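December
By Viola Morelli

Trade-in prices for older tablets went up this month at Kositz. A working Marchetti tablet with its charger now brings $300, and a cracked one is still accepted at a lower rate. Remove your passcode and sign out of all accounts before you mail it - locked devices are sent back unpaid. Quotes hold for 14 days.
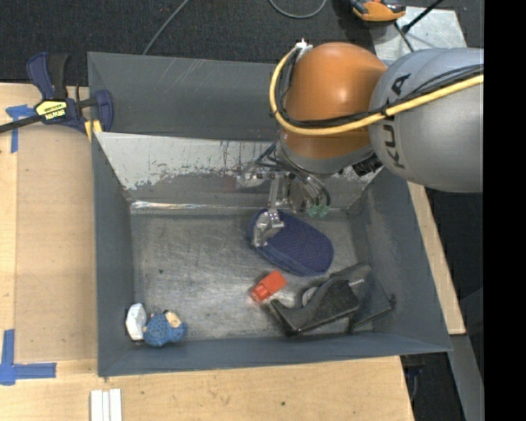

A KUKA arm over a gray metal bin.

Readers traded in 1,729 devices last quarter, 393 of them tablets. Prepaid mailers are free on request.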